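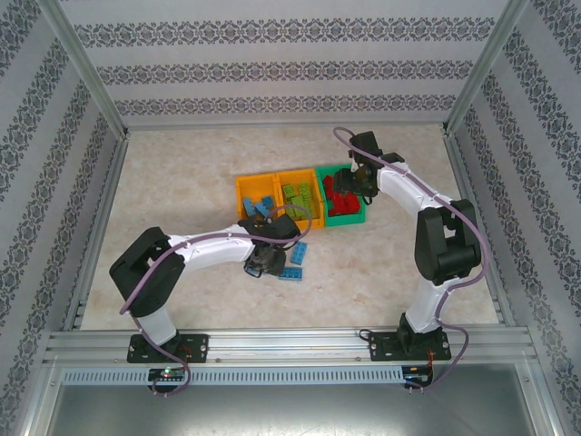 Issue 40, page 6

SORTERS WANTED for the Flenov toy brick library

Hi all, Santino Ibarra again, the one who keeps writing in asking for shelf brackets. This time I'm after people! If you've ever tipped a tub of bricks onto the rug and found it weirdly calming to put the light blue ones with the light blue ones, please keep reading, you may be exactly who I'm looking for.

For anyone new to Istville: the brick library lends out toy bricks the way a regular library lends out books. You come in, you pick a box, you take it home for three weeks, you bring it back. We have 129 boxes going in and out at the moment, and every one of them comes home mixed up. Red in with the green, green in with the blue, a sock now and then, half a cracker. Before a box goes out again it has to be sorted by color, and that's the job.

How we sort is pretty simple. Plastic bins in a row, side by side, one color of brick to a bin. Light blue in one, light green in the next, red in the one after that. The bins don't match the bricks, by the way (light blue bricks in an orange bin, red bricks in a bright green one), and new people always ask if that's a mistake. It's just how we do it here and you get used to it in ten minutes. Go by what's already in the bin and you'll be fine. The loose ones on the floor of the sorting space get picked up and dropped in with their friends, and then you start on the next lot.

I'd like to find six people for the spring, starting in April. Two shifts, one from 9:30 in the morning until noon and one from 4:00 to 6:30 in the afternoon. You can take one a week or a few, I'm easy about it, but I do need you to stick with whatever you pick through the end of the school year. Last fall I had a wonderful crew for a month and then it was me and the radio.

What you'd be doing:

Emptying returned boxes and sorting the bricks by color into the bins
Pulling out anything chewed, cracked or sticky and putting it in the wash tub
Refilling the boxes from the bins using the card taped inside the lid
Writing the box number in the green notebook (please, please write the box number in the green notebook)
Keeping the floor clear, so that a stray brick doesn't end up under somebody's foot

What I'm looking for:

You can tell light blue from light green under indoor lighting. Sounds silly, but they're pale shades and late in the day they start to look alike. If color is tricky for you, tell me and you can do the box refills or the front desk, there's plenty there.

You don't mind doing the same thing for a while. Some folks love it and some are climbing the walls by 10:15. Come and try one shift before you say yes.

You're 14 or older. Younger kids are welcome on the open afternoons but not for the sorting shifts, sorry! I know a couple of nine-year-olds who are going to be mad at me.

You can lift a full box from the floor to a table. They're heavier than they look when they're packed to the top.

No experience needed, and I mean that. I'd never sorted anything but laundry before I started.

Pay: morning and afternoon shifts are both paid at $40 a shift, at the end of each month, by check or bank transfer. High schoolers who need service hours can take the hours instead, and I'll sign the form. There's coffee, there's a kettle, and Barkico down the block sends over whatever rolls are left from lunch (the seeded ones go first, so be quick).

We're at 119 Sepúlveda, the side door with the yellow bell. Parking is in back. The bus stops right across the street.

To apply, drop a note through the side door or leave one at the front desk. Put your name, a phone number, which shift you'd like, and anything you think I should know. No resume. If you've got a favorite brick color you can put that too, I like knowing. I'll call everybody back, though it may take me a week or so.

One more thing while I have the page: if you have a library box at home that's past its three weeks, just bring it in. There's no fine. Box 17, I'm looking at you, there's a family waiting on it.

Santino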